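I got to Dondix a little early, and Valentin Reisinger was already up a stepladder, poking at the ceiling. "Don't write that down," he said. So, sorry, Valentin!

He took over the rooms in December, and what he talks about (endlessly, and I loved it) is light. "Everybody asks about the rent. Ask me about the tubes!" So I asked about the tubes. He wanted fluorescent ones from the start, hung up high, because his old workshop at Cattaneo had spotlights and he spent years working in his own shadow.

The painting was the hard part. It took 49 liters of white, and he did the vaulted bits himself over 30 evenings, usually with the radio on and a sandwich going stale somewhere. "I'd come home and my wife would say, you've got ceiling in your hair."

And the beam? I figured he'd have wanted to hide it. He laughed at me. "Hide it where? It's a beam. You paint it white and you say hello to it in the morning." The landlord offered him a suspended ceiling and he turned it down flat, even though the heating guy told him he was nuts.
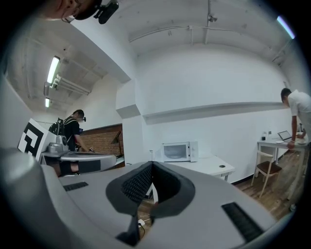
**Ceilings & Lighting**

The pipework up there is white too, conduit and all, running along under the vault. Valentin had a quote from Imitz to box everything in and never called them back. "I want to see where a wire goes," he told me. "When something quits at night, I don't want to be guessing."

He's still undecided about blinds. Next time I'm bringing the sandwiches.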